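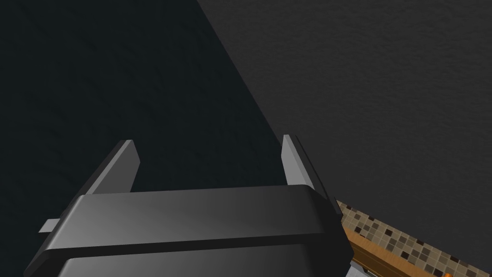

Okabe Public Library – Music and Local History Department

Sheet music collection opens for borrowing in October

After a good long stretch of sorting, mending and cataloging, the library's sheet music collection is finally ready to go home with you. Starting in October, anyone with an Okabe library card can borrow from almost 3,000 pieces, from easy piano books with big friendly notes to full band parts for marches that haven't been played in this town since the old pavilion came down. We couldn't be happier, and we suspect that a few of you who have been asking at the desk since last winter will be pretty happy too.

Longtime patrons will remember that the music used to live in the tall cabinets on the lower level, behind the newspapers, where you had to ask for a key and then more or less guess which drawer you wanted. The drawers were labeled, but they were labeled at different times and by different hands, so that "Dance" was in one place, "Dances" in another, and a whole run of waltzes had settled under "Misc. W." Plenty of wonderful music was in there. It just took a patient person to find it, and because nothing had a barcode, nothing could leave the building. People copied out melodies by hand at the long table, or hummed them all the way home and hoped for the best.

All of that has changed. Every piece has been given its own folder and its own record in the catalog, and the catalog now lets you search by instrument, by level and by the first line of the words, which we think will be the most popular of the three. So many people come in knowing only how a song starts! The music has also moved upstairs to the shelves along the east wall, next to the biographies, where the light is better and you can pull up a chair.

The heart of the collection came from the Skivuta Music Store, which closed its doors on Mill Street years ago and left its back stock to the library. If you took lessons in this town as a child there's a fair chance that your first book came from Skivuta, in one of those green paper bags with the string handles. Much of the stock had never been sold and is still crisp. Other parts had been used by the store's own teachers, and those copies are full of penciled fingerings, circled notes, reminders to breathe and, on one clarinet study, a grocery list. We talked for a while in the department about whether to erase the pencil marks and decided to leave every one of them. A good fingering is worth having, and the grocery list (eggs, lamp oil, thread, something that may be raisins) has become a favorite with the staff.

To the Skivuta stock we have added gifts from households all over the county. There are hymnals and school songbooks, a very thorough set of accordion albums, choir music in four parts, guitar books from the folk years, and a shelf of fiddle tunes that were collected by ear in the farm towns north of the river and written out in neat brown ink. The originals of the fiddle tunes are too delicate to travel, so those stay in the local history room, but clear copies have been made and you can borrow the copies like anything else.

Mending took the most time. Sheet music has a hard life. It gets folded into coat pockets, rained on at picnics and taped together with whatever tape is closest, and old tape turns brown and stiff and takes the ink away with it when it goes. The worst cases went to the Jultetora Bindery, which cleaned the pages, set the torn edges with thin paper and sewed the thicker albums so that they open flat on a music stand and stay open. Anyone who has tried to turn a page with an elbow in the middle of a slow movement will know why we were so particular about this. The bindery work alone ran to 18 months, a little longer than planned, and we are grateful to everyone who kept asking kindly how it was coming along.

Borrowing is simple. You may take up to three folders at a time on a regular card, and you may keep them for the same length of time as a book. Each folder has the number of sheets written on the inside flap, so please check that everything is tucked in before you bring it back – loose flute parts are easily lost under car seats. Please use a soft pencil if you need to mark something, and no tape at all, even the kind that says it is safe for paper. If a page tears, bring it in as it is and tell us at the desk. We won't scold. We have seen much worse, some of it our own doing.

Bands, choirs and school groups can borrow full sets of parts on a group card. The form for that is at the desk and takes only a few minutes to fill in. It helps us if you let us know a little ahead, particularly before the holidays, when everyone wants the same carols in the same key.
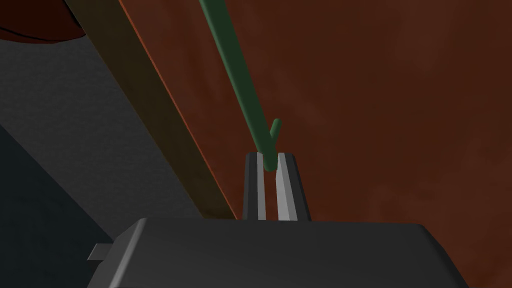
One reader who stopped by for an early look said she had gone straight to the piano duets and found the very one she used to play with her sister, down to the same yellow cover, and that she had forgotten how badly they used to fight over who got the top part. She asked whether she could reserve it for October, and of course she could. She has the first reservation in the new system, and we understand that her sister is driving in for a long weekend to settle the matter of the top part once and for all.

Reservations are open to everybody now, either through the catalog or by calling the desk. If you are not sure what you want, come and browse. The department keeps a small table of suggestions by the window, changed every month, and the first one will be devoted to music for people who used to play and would like to start again. It was the most common story we heard while the cabinets were being emptied. Somebody would wander over to see what we were up to, pick up a book, and say that they had played this once, or their mother had, and then stand there reading it through with one hand moving a little on the edge of the cart. We put aside the things they lingered over, and those are what you'll find on the table: short pieces, mostly slow, with nothing too wild in the left hand.

We are also planning an evening to celebrate, and here we are lucky in our neighbors. Skustodance, the folk dance club that meets at the grange hall, has offered to try out some of the fiddle tunes from the local history room with a handful of musicians and as many dancers as the community room will hold. As far as we can tell some of these tunes haven't been danced to in a very long time, and the steps that went with them were not always written down, so the club has been working out what might fit. They tell us that one of the tunes has an extra beat in the second half that sends everybody off on the wrong foot, and that they have grown so fond of it they plan to do it last. The evening begins at 7 p.m. and there will be cider and cookies. You are welcome to dance, or to sit and tap your foot. The date will be posted on the front door and on the events page as soon as the piano has been tuned.

About that piano. The upright in the community room has been waiting its turn for a while, and it will be looked at before the opening. Once it's ready, patrons will be able to sign up at the desk for half an hour to play through a piece before borrowing it, on weekday mornings before the toddler story hour begins. The toddlers may well join in toward the end, so plan on something cheerful.

We are still accepting gifts of music, though we ask that you call first so we can tell you what we already have. At the moment we have all the beginner piano books we can shelve. We would dearly love more music for viola, for low brass, and for two guitars, and anything at all that was written or printed in the county, even a single sheet, even if it's in poor shape. School fight songs, church anniversary anthems and songs written for a store opening or a parade are exactly the kind of thing that gets thrown away when a house is cleared, and we would be glad to give them a folder.

The department desk is on the second floor, to the right of the elevator, and is staffed whenever the library is open. Large-print copies of the borrowing rules are available there, along with the group card form and a box of sharpened soft pencils, which are free to take.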